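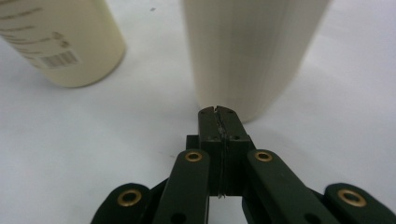 Evaluation of the Leleo Hand-Held Gripper Kit
Student Project Report
Submitted by Ebbe Bråten and Ylva Strömberg
2021-12-04

1. Purpose

The department asked for an independent review of the Leleo hand-held gripper kit before any purchase for the teaching laboratory. The kit is sold by Plollasow as a pair of grippers that a person holds and operates directly, so that handling tasks can be recorded and later used to program an arm. This report covers ease of use, build and suitability for first-year students. It does not cover the software licence, which the department is reviewing separately.

2. Method

Household bottles were chosen as the test objects. They are cheap to replace, they differ in width and height, and their smooth sides make a poor grip easy to notice. The main task was to pick up each bottle, place it in a wire basket and return it to the table. A trial was recorded as complete only if the bottle stayed upright after its return.

Six students took part. None had handled the kit before, and each was given 17 minutes of practice. In total, 2,196 trials were logged against a planned 2,000, as the later sessions moved more quickly than expected.

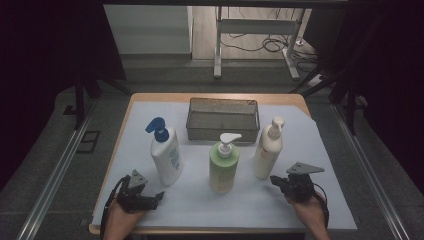
Figure 2. Pump bottles and wire basket on the test table, with both grippers in hand.

3. Findings

The fingertips close squarely, and the flat pads gave a steady hold on the narrower bottles. Wide bottles were harder. Several students approached them too low and pushed them along the table before the fingers had opened far enough – a fault that became less common after practice.

The pump tops caused more trouble than the bottles themselves. A spout facing the basket tended to catch on the mesh, and students learned to turn the bottle first.

The cables were the most frequent complaint. Left-handed students in particular asked for a longer lead. The Hägglund kit, which the department has borrowed since June, was considered lighter but less precise at the fingertips.

4. Recommendations

We recommend the purchase of one Leleo kit for a trial term, together with spare finger pads. Cable clips should be fitted to the table before classes begin. The written guide should be expanded to include a page on wide objects – the present version deals only with blocks.

A second round of testing, using the Skidwood practice set, is proposed for next term.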